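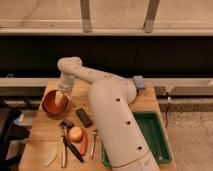 Table with red-orange bowl, apple, carrot and fork.

Storing whole apples and carrots together on an open table

Posted by Nuala Noonan in Kitchen and Pantry

I am responsible for the shared kitchen on the second floor of the Flandley residence, which is used by residents for light meals and snacks. It has been our practice to set out whole fruit and raw vegetables together on the wooden table, with a deep bowl at the back for whatever is to be put away at the end of the evening. Cutlery is often left on the same surface.

Two matters have been raised with me. First, several residents report that the carrots become bitter after a few days, while the apples seem unaffected. Second, it has been suggested that produce should not be placed directly on bare wood, and that forks intended for eating should be kept elsewhere. I would be grateful for guidance on both points. I should add that refrigerator space is limited to a single shelf, and that the budget available to me for containers this term is 200 dollars. The table was last oiled in January.

3 comments

Finbarr Ó Ceallaigh

The bitterness you describe is well known. Apples release ethylene gas as they ripen, and carrots exposed to it develop bitter compounds. The effect is stronger in an enclosed space than on an open table, so the period spent together in the bowl overnight is the more likely cause. If the bowl is covered, this would make matters worse.

I recommend the following arrangement. Apples may remain in the bowl at room temperature for up to one week, and should be moved to the refrigerator if they are to be held longer. Carrots should be refrigerated at all times, in a closed bag or box, with any green tops removed beforehand. With one shelf available, priority should be given to the carrots. Should apples have to share the refrigerator with them, keep each in its own closed container and place them as far apart as the shelf permits.

With regard to the table, whole unpeeled produce may be placed on sound, clean wood for short periods. The surface should be washed with warm soapy water, rinsed and dried before use. Cut or peeled items should always go on a board or plate. All produce must be rinsed under running water before it is eaten, regardless of where it has been standing.

Forks should be returned to a drawer or upright holder. Phones and similar articles should also be kept off any surface where food is laid out. They are handled constantly and seldom cleaned.

Rarkdale Tenants' Kitchen Desk

We use lidded boxes from Prarker in our own building and have found them satisfactory. A set for roughly 300 residents was purchased at the same time as the new shelving. Please label the boxes.

Ó Dubhghaill House Office

Carrots that have gone soft can be restored by standing them in cold water in the refrigerator for an hour or so. This does not remove bitterness. We would also ask whether the bowl is washed between uses, as a bruised apple will leave juice at the bottom and the next items placed there will spoil sooner. Our residents are asked to wash theirs each evening at 9 p.m. when the kitchen closes.

Shared 2 times

Last updated: January

Contact the moderators | Copyright Flandley Community Help | Back to top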